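5 Nov 2018
Notebook, bench 2 - collar tag for wandering dogs

Back on the Brirka tag after a week of pretending the antenna problem would fix itself. It has not. Picked the thing up where I left it, with a note in my own handwriting saying "try the other way round", and no hint as to which thing or which way.

For anyone joining late: the tag goes on a dog's collar and tells the owner where the dog is, which in our trials has mostly been "under the table". The old Delić housing held up well to rain and mud and less well to being chewed by a second dog, a case we had not planned for. New housing is softer at the corners and a bit thicker over the battery.

Morning went on the strap slot. The webbing we buy now is a hair wider than the old stuff, so it bunches up on one side and the tag hangs crooked. Opened the slot with a file, then opened it too far, then made another one. Three slots in total, of which I would show people one.

Battery test finished overnight. The tag ran for 314 hours on the slow setting, checking in twice an hour. The May build gave up well short of that, though it was also sitting on the windowsill in full sun, so I am not going to boast. Still need the same run in the cold cupboard. Somebody has put the Christmas lights in the cold cupboard. 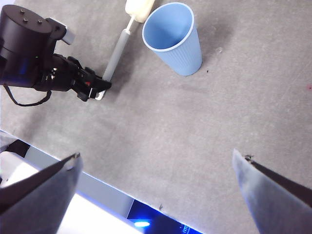 Black arm and gripper over the grey tabletop, cable hanging in a loop underneath.

Walk test after lunch, out of the gate and round the Stano playing field with the tag on Dekunel's office spaniel. The dog went round it roughly 12 times to my one. Position was good in the open and hopeless by the changing rooms, where the map had the dog inside the boiler. Same spot as last time, so I blame the tin roof. If an owner rings to say their dog is in a boiler, we should have a better answer than mine.

Lost the spaniel for a short while by the hedge. Opened the app, as a customer would, and waited for it to load, and it told me to update my password. By then the dog had come back on its own and was sitting on my foot. Have written this up as a fault with the app. The dog is working as intended.

To do:
- antenna the other way round, whichever way that was
- cold run, once the lights are moved
- shorter login, or no login if the tag is already paired
- ask Brirka whether the orange plastic comes in a less edible finish
- wash the test collar, which has started to follow me home

Left the charger on for the spare tag. Red light means charging on this one and full on the old one, so please don't go by the light.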